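腕上相机看衣服：给抓取点检测加一道"不抓"的闸
11月21日更新，适用于 Adska 0.4 之后的分支
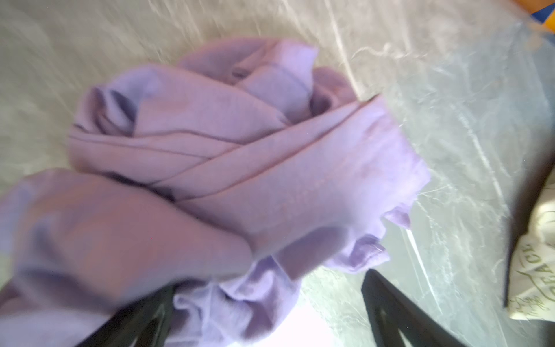 评论区里 Gamage 留言说，这套东西根本用不着写教程，把检测网络换大一号，数据多录几千条，褶皱和袖口自然就分开了，阈值、闸门这些全是老派人的心理安慰。

我不同意，但也不打算说服谁。换大网络我试过，六月份试的，结果放在后面。先说清楚这篇讲什么：一堆揉在一起的针织衣服，手腕上的小相机离布很近，规划器要一个抓取点，检测网络给一个抓取点，然后手就下去了。问题出在"给一个"这三个字上。网络永远会给，哪怕画面里一大片糊成一团的布，它也会挑一个分数最高的像素交差。我们要做的是让它在该闭嘴的时候闭嘴。

读者默认已经跑通过 Adska 的基础抓取流程，知道手眼标定怎么做，能看懂 YAML。没跑通的先去跑，这里不重复。

一、先别信分数

Adska 的检测节点输出一张热图，每个像素一个零到一之间的值，文档里管它叫"抓取置信度"。我对这个名字很有意见。它是一个 sigmoid 的输出，没有做过校准，0.9 并不表示十次里有九次能抓住。我把日志拉出来对过一遍，2979 次尝试，按分数分桶，0.8 到 0.9 那一桶的成功率比 0.7 到 0.8 那一桶还低。

原因不难猜。训练集里高分样本大多是摊得比较开的衣服，边缘清楚，阴影干净。衣服一拧成团，向内卷的布边会产生一条很细的暗线，下摆的折边也会产生一条很细的暗线，缝线又是一条。网络在近处看到的都是"布上有一条细暗线"，它给的分都很高。可是夹下摆和夹一条卷起来的褶，后果完全不同：前者提起来能顺着边找角，后者提起来还是一团。

所以第一步是把分数当成排序用，别当概率用。在 config/grasp.yaml 里改：

grasp:
 score_mode: rank
 top_k: 12
 min_score: 0.0

min_score 设成零会让一些人不舒服。没关系，过滤放到后面做，这里只取前十二个候选。原来那个 0.65 的默认值是谁定的、在什么布上定的，我翻遍提交记录也没找到。

二、时间戳对齐，老问题

在谈任何感知算法之前，请先查时间戳。我收到的求助里，说"检测点总是偏"的，大半都和网络没关系。

相机帧打的是接收时间，关节状态打的是驱动器时间，中间差多少取决于 USB 总线那天的心情。手腕静止时看不出来，手腕一动，反投影到基座坐标系里的点就跟着漂。深度越近，漂得越离谱，因为近处的像素移动最快。

检查办法：

1. 桌面上贴一个标定板，手臂以平时的接近速度来回扫。
2. 录下相机话题和关节话题，录一分钟就够。
3. 跑 tools/sync_check.py，它会把标定板角点投到基座坐标系，给出随速度变化的偏移曲线。
4. 曲线斜率除出来就是延迟。

我这边测出来是 42 毫秒，写进 camera.latency_offset_ms。你那边肯定不一样，别抄。换了线、换了集线器、升级了内核，都要重测。文档里说驱动会自动补偿，我没有看到任何证据。

三、模糊检测：按区域算，别按整帧算

常见的做法是对整帧算一次拉普拉斯方差，低于阈值就扔掉。这在手腕相机上几乎没用。手腕相机的画面里，离镜头近的布糊得一塌糊涂，远一点的布纹却还清清楚楚，桌面上的条纹更是锐利。文章开头那一帧就是这样，左前方一大块淡紫色的布是糊的，还盖住了左边的夹指，往上的褶子里却能看到缝线。整帧一平均，桌面的纹路就能把分数拉到及格线以上。

这种带大理石纹路的浅色台面尤其坑人。拉普拉斯看见它高兴坏了，到处都是高频。

改法是切块，只在衣服掩膜内算：

def local_sharpness(gray, mask, cell=32):
 lap = cv2.Laplacian(gray, cv2.CV_32F)
 h, w = gray.shape
 out = np.zeros((h // cell, w // cell), np.float32)
 for i in range(h // cell):
 for j in range(w // cell):
 ys = slice(i * cell, (i + 1) * cell)
 xs = slice(j * cell, (j + 1) * cell)
 m = mask[ys, xs] > 0
 if m.mean() < 0.6:
 continue
 out[i, j] = lap[ys, xs][m].var()
 return out

然后每个候选点查自己所在的那一格，以及朝夹指方向的相邻一格。两格都过线才留下。

阈值怎么定？别用我的。针织布的纹理弱，表面有一点绒，哪怕完全静止，方差也高不到哪去；换成牛仔布，同样的阈值就形同虚设。正确做法是让手臂停住，对你自己的布录一组静止帧，取掩膜内方差的第二十百分位。我承认这个百分位是拍脑袋定的。十五试过，二十五也试过，差别小到我分不清是效果还是噪声。

还有一点，模糊分两种，运动模糊和失焦。切块方差分不出来。如果你的镜头是定焦的，最近对焦距离又比夹指尖远，那么近处的布停下来也是糊的，等多久都没用。这种情况下停顿重拍纯属浪费时间，应该退后再拍。我的判断逻辑很粗：停住拍两帧，第二帧锐度没有明显提高，就当作失焦处理。

四、掩膜：别让夹爪把自己算进去

Adska 自带的前景分割用的是颜色加深度。颜色部分在深色衣服上会把黑色夹指一起吃进去，深度部分在夹指附近基本是空洞。两个都不可靠的东西相与，得到一个看起来很可靠的掩膜。

我的建议是夹指用几何方法扣掉，别指望分割。夹指相对相机的位置只由开合量决定，拿 URDF 渲染一张轮廓图，膨胀几个像素，从衣服掩膜里减去就行。渲染不用实时，开合量离散成二十档，启动时全部渲染好，查表。

两处容易出错：

一是夹指带镂空的型号。CAD 里的碰撞模型常常把镂空填实了，渲染出来是一整块，透过镂空能看到的东西全被扣掉。用视觉模型渲染，别用碰撞模型。

二是布盖在夹指上面。几何掩膜认为那里是夹指，实际看到的是布。这时候减掉掩膜会丢一块布，丢就丢吧，那块布离镜头太近，本来也不该拿来选抓取点。但是这个事实值得记下来，见下一节。

五、遮挡当作信号用

手已经伸进布里了，还在问网络"该抓哪"，这个流程本身就有问题。我见过好几份代码，接近阶段每帧都重新检测，每帧都更新目标，结果夹爪在布堆里左右蹭，把衣服越蹭越乱，日志里还写着"实时闭环"。

做法：比较渲染出来的夹指轮廓和图像里实际看到的夹指。夹指颜色固定的话，用一个简单的颜色模型就够，算可见比例。

visible_ratio = seen_finger_px / rendered_finger_px

左右分开算。两边都高于 0.85，说明还没进布，允许更新目标。任意一边低于 0.5，说明布已经压上来了，锁定目标，不再接受新的检测。中间那段保持上一状态，不然会来回跳。

颜色模型在强反光的地方会失灵。浅色台面一亮，夹指斜面上那道浅边会跟背景连成一片，可见比例凭空掉下去十几个点。我的处理是过曝像素不参与分子也不参与分母。效果凑合。

有人会问为什么不用触觉或者电流。能用当然用。我的夹爪电流读数在轻布料上和空夹没有区别，供应商的说明书说有，我测了三只都没测出来。

六、闸门

前面攒了这些量，现在合起来。我故意没有训练一个分类器来做这件事。训练过，验证集上漂亮，换一件衣服就垮，而且垮的时候说不出为什么。规则写死至少能看日志。

def gate(c, st):
 if st.locked:
 return "HOLD"
 if not c.in_mask:
 return "REJECT_MASK"
 if c.sharp < st.sharp_min or c.sharp_next < st.sharp_min:
 return "REJECT_BLUR"
 if c.depth_valid < 0.7:
 return "REJECT_DEPTH"
 if c.edge_len < st.edge_min:
 return "REJECT_FOLD"
 if c.clearance < st.clear_min:
 return "REJECT_CLEAR"
 return "PASS"

edge_len 是沿候选点两侧能连续追踪到的边缘长度，单位是毫米，投到三维里算。真正的下摆通常能追出一段，内卷的褶很快就钻进阴影里断掉。注意我说的是"通常"。荷叶边一样起皱的布边会让追踪器在每个小波浪上断一次，于是一条货真价实的边被判成褶。我加了个允许跳过八毫米间隙的参数，误拒少了，误收多了，自己权衡。

clearance 是候选点到非衣服物体的距离。台面上有别的布袋、别的东西时，这一条会救命。分割按颜色走的话，米色布袋和浅色台面很容易混在一起，所以距离用深度聚类来算，别用颜色掩膜。扁平的东西深度聚类也看不见，这个我没有好办法，只能把 clear_min 设大，然后接受抓取点变少。

每个候选点都必须记录返回值，包括被拒的。只记成功的日志没有任何用处。

七、全部被拒怎么办

这是大家最不爱写的部分。十二个候选全拒，手臂干什么？

默认代码会放宽阈值再来一遍。请把这段删掉。它等于没有闸门，只是多绕了一圈。

我的顺序：

1. 如果拒绝原因多数是 REJECT_BLUR，停住，等 200 毫秒，重拍。只重拍一次。
2. 还是模糊，沿相机光轴后退四厘米再拍。
3. 如果多数是 REJECT_FOLD，换视角，绕布堆中心转三十度。
4. 转过两次仍然没有候选，做一次"拎起再放下"：夹最高点，提十五厘米，松开。这一步不求抓对，只求换个形状。
5. 拎过三次还不行，报错退出，让人来。

第四步有人觉得丢脸，好像算法认输了。我觉得没什么，布堆的形状本来就是随机的，再掷一次比盯着同一团拧成螺旋的布硬算要快。不过拎起再放下之前必须清掉所有缓存的候选点和锁定状态，这里我踩过坑，旧候选在新形状上又被当成有效的用了一整个下午。

八、数字

跑了 407 次，同一批衣服，同一个台面，开闸门和不开闸门随机交替。衣服以浅色和中间色的针织衫为主，黑色衣服没有测。

不开闸门，抓到真正边缘的比例是 51%。开闸门，是 68%。单次周期的中位时间从 6.1 秒涨到 8.7 秒，主要花在重拍和换视角上。

涨了 17 个百分点，听起来不错。我要泼点冷水。第一，"真正边缘"是我自己看视频标的，没有第二个人复核。第二，开闸门那组难的形状会被拎散，所以两组最后面对的形状分布不一样，这个比较并不公平，对闸门有利。第三，如果只看单位时间内的成功次数，两组几乎打平，闸门那组还略输一点。你要是做的活抓错了也没什么代价，直接重抓就行，那这一整篇可以不看。

回到换大网络的说法。六月我把骨干网络换成大一号的，又补了 1077 张标注，在不开闸门的条件下跑了 420 次，比例是 54%。高三个点，推理时间翻倍。也许再多几万张会好，也许。我没有那么多人去标，标的人对"这是褶还是边"也经常意见不一，标注本身的上限在哪里我都说不清。

九、移植到别的台子上

Dellville 那台和 Grurnamport 那台用的是同一套代码，参数差得很远。直接拷贝 YAML 的结果是 Grurnamport 那边第一天几乎全拒，原因是灯更暗，曝光时间自动拉长，所有东西都糊。把自动曝光关掉、增益调高以后才正常，噪点变多，锐度阈值又得重新录。

按这个顺序重做，别跳：

先锁曝光和白平衡。
再测延迟。
再渲染夹指查找表。
再录静止帧定锐度阈值。
最后才动 edge_min 和 clear_min。

顺序反了会白干，后面的每一项都依赖前面的。edge_min 我现在用 25，clear_min 用 30，都是毫米，仅供起步。

十、常见报错

"finger table miss at opening -0.001"
夹爪闭合时编码器给了负值，查表越界。夹到零就行。

"gate: all REJECT_DEPTH"
多半是深度相机最小距离没到。先看原始深度图，别急着改代码。台面反光也会挖洞，贴一层哑光膜试试，我这边贴完空洞少了，也不是全没了。

"HOLD" 一直不释放
松爪后锁定状态没有清。0.4.1 里有这个问题，0.4.2 的更新说明写着修了，我测下来偶尔还会出现，触发条件没找到。临时办法是在回零位的回调里强制 st.locked = False。

"sync_check: slope not significant"
扫得太慢。加速，或者把标定板放近一点。

热图整片发亮
预处理里 BGR 和 RGB 反了。淡紫色的衣服通道一换变化不大，肉眼看不出来，换一件橙色的东西放进画面立刻就能发现。

代码在 gate 分支，合并请求还没提，edge_len 那部分我自己都不太满意。要改的话先改追踪器在小波浪上断掉的问题，tests/ 里留了失败的用例，目前是跳过状态。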